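Perguntas frequentes

Achados e perdidos – Residência Flumwood

Perdi um objeto no edifício. Por onde começo?
Passe primeiro pela receção, no piso 0. Tudo o que é encontrado nas zonas comuns chega lá até ao fim do dia e fica registado com o local e a hora da entrega. Se não puder vir, preencha o formulário na área de residente.

Que informação devo indicar no formulário?
O tipo de objeto, a cor, a zona onde acha que o deixou e um contacto telefónico. Uma marca, um risco ou umas iniciais ajudam bastante. Não é preciso anexar fatura.

Durante quanto tempo guardam os objetos?
Os objetos comuns ficam guardados 37 dias. Comida, cosméticos abertos e roupa interior são deitados fora no próprio dia. Documentos, cartões bancários e chaves seguem um processo à parte (ver mais abaixo).

O que acontece depois desse prazo?
A roupa em bom estado e os livros são doados. O resto vai para reciclagem. Não fazemos vendas nem sorteios.

Posso mandar outra pessoa levantar o objeto?
Sim. Essa pessoa deve trazer uma autorização assinada por si e o respetivo documento de identificação. Uma mensagem no telemóvel não chega.

Encontrei um cartão ou umas chaves. Onde entrego?
Em mão, na receção. Não deixe na caixa do correio nem em cima das máquinas da lavandaria. Os cartões da residência são bloqueados assim que dão entrada e reativados quando o titular os levanta. As chaves de quarto ficam no cofre.

Quanto custa substituir o cartão de acesso?
O primeiro cartão substituto é gratuito. A partir do segundo cobramos 20 euros, lançados na mensalidade seguinte.

Esqueci-me de uma coisa no quarto depois de sair. Enviam por correio?
Enviamos para moradas em Portugal e os portes ficam a cargo do destinatário. As encomendas saem pela transportadora Clasent, 2 vezes por mês. Para o estrangeiro, terá de ser o antigo residente a marcar a recolha.

E se me esquecer de algo na lavandaria?
A lavandaria é explorada pela Ginden, que junta as peças esquecidas num saco e o entrega na receção. Peças danificadas por uma máquina devem ser comunicadas diretamente à Ginden, pelo número afixado à entrada.

A residência responsabiliza-se por objetos desaparecidos?
Não, salvo os que tenham sido entregues na receção contra recibo. Guarde o recibo até levantar o objeto.

Com quem posso falar?
Com Kumudini Navaratnam, na receção, extensão 193.

Página atualizada em 29/10/2026.

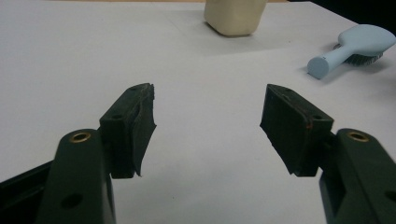

Escova de cabelo azul-clara sobre um tampo branco.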